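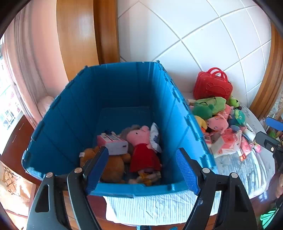
Samina Cheema had been sitting in the public gallery at Wullton since Monday, and she was glad, I think, to talk to somebody over a proper cup of tea. Her brother's shop was one of more than 400 small businesses caught up in the Gilani loans case, and she has followed every hearing of it.

"I wanted the judge to see a face," she told me. "It's all folders in there, isn't it — folders and men whispering."

Her brother lost £3,620. Sentencing is expected in July, and she means to be there, sandwiches and all.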